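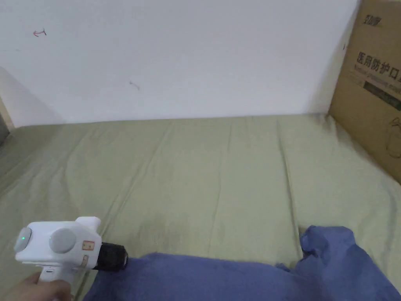
A sage-green sheet and a blue cloth, with a cardboard box against the wall.

Washing and Storing Bed Sheets

By Mafalda Vilela
Updated January 2019

Most sheets wear out in the middle third, where people sleep, and along the top hem, where they get pulled. A decent cotton sheet should last several years if it is washed on the right cycle and put away dry. The tips on this page work for cotton and cotton blends. Linen and silk are covered on their own pages.

Before the first wash

New sheets come with a finish on them that makes them feel crisp in the package. Wash them once before you put them on the bed. Use half the usual detergent and no softener. Dark colors should go in alone for the first two or three washes.

Check the label for shrinkage. Cotton that has not been preshrunk can lose a couple of inches in length, so buy fitted sheets with deep pockets if your mattress is thick.

Washing

Wash sheets every week or two in warm water. Hot water is fine for plain white cotton, but it fades greens and blues faster than anything else does. Close any zippers on duvet covers first and turn pillowcases inside out.

Do not pack the drum. One queen set is a full load in a small washer. If the fitted sheet balls up around everything else, stop the machine halfway and pull it loose.

Skip the fabric softener. It leaves a coating that makes cotton less absorbent and a little slick. Half a cup of white vinegar in the rinse will soften sheets well enough. Never add vinegar to a load that has bleach in it.

Stains

Body oil: rub a little dish soap into the spot, leave it 30 minutes, then wash warm.
Blood: cold water only. Soak first, then use a bit of hydrogen peroxide on white sheets. Test it on a hem if the sheet is colored.
Coffee and tea: rinse from the back of the fabric, then soak in cool water with oxygen bleach.
Makeup: dish soap again, worked in with an old toothbrush.

Keep stained sheets out of the dryer until the mark is gone. Heat sets it.

Drying

Medium heat is enough. Take the sheets out while the hems are still slightly damp and hang them over a door or a rack for an hour. They will need less ironing and the elastic will last longer. On a clothesline, fold the sheet over by a foot or so and pin it at the fold, and keep colored sheets in the shade.

Folding a fitted sheet

Put one hand in each of two corners at the short end, with the sheet inside out. Bring your hands together and flip one corner over the other. Do the same with the two remaining corners, then tuck all four into each other. Lay the sheet on the bed, fold the elastic edges in to make a rectangle, and fold in thirds.

Storing

Store each set inside one of its own pillowcases. Cardboard boxes are all right for a few weeks, such as during a move, but they take in moisture and attract silverfish. For longer storage use a cotton bag or a lidded bin lined with an old sheet. Plastic bags trap damp and can yellow white cotton.

I switch to flannel in September and put the light sets on the top shelf of the closet. Whatever has been sitting since spring gets a quick rinse before it goes on the bed.

When a sheet wears out

Hold it up to a window. If light comes through the center much more than at the sides, it will tear soon. Cut the good fabric from the edges into 18-inch squares for dust cloths, or save the whole thing as a drop cloth for painting. Thin sheets let paint through, so double them over.

Reader tip from Ditte Ingvarsson: mark the size on the corner tag with a laundry pen, T, F, Q or K. It saves unfolding three sheets to find the right one.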